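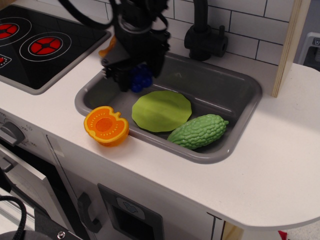 1/ Play kitchen thread, as promised to the parents who asked at pick-up. Sorting the toy food, washing it, and which bits of the kitchen are worth having.

2/ We run a small playgroup in Edcombe. The kitchen gets more use than anything else we own, including the slide. The sink is the busiest part of it. Food goes in there whether or not anyone is pretending to wash it.

3/ Bitter melon is the one people ask me about. Yes, that's what the dark green bumpy thing is. Xiaoqing Yu suggested we get one, as a few of the children eat it at home and had never seen it in a toy set. It gets picked up a lot. I think it's the ridges.

4/ The grapes are the blue ones with round beads. Bumpy toys need more cleaning than smooth ones – a cloth goes straight over the top and misses the gaps. Old toothbrush, warm water, bit of washing-up liquid.

5/ The orange half is easier. Wipe the cut face, wipe the peel, done. I do the flat green slices the same way. Half the children call those melon and half call them lettuce, and I've stopped having a view.

6/ Washing day is once a fortnight. I do it in a real washing-up bowl in the back kitchen, then lay everything on a towel overnight. Don't put it back in the crates damp. I did that in October and had to throw out a whole crate.

7/ Last count was 104 pieces of food. That's too many. Ayman Jaber and I went through it and put out 4 baskets – fruit, veg, bread and cakes, everything else. The rest is in the cupboard and gets swapped in each half term.

8/ Tidy-up goes faster with fewer pieces. It used to take us about 20 minutes and now it's done before the coats are on.

9/ On the kitchen itself: a sink with a proper basin is worth paying for. Our last one had a shallow dip and everything rolled out on to the floor. Grey has been a good colour for it too, as felt tip doesn't show much.

10/ White tiles behind the counter look nice and wipe down well. Dark grout lines were Gunnel Løken's choice and I argued for white. She was right. White would be filthy by now.

11/ The hob has red burners printed on it and the children know that means hot. We've had some good chats about real cookers because of it. One boy won't put his hand on it at all.

12/ If you're fitting out your own, check any bare wood edges with your palm and sand them if they catch. Fine paper, five minutes.

13/ We could still do with some toy bread, if anyone's having a clear-out. No more fruit please. Drop it at the side door any morning before 31/03/2022, as we're shut for two weeks after that.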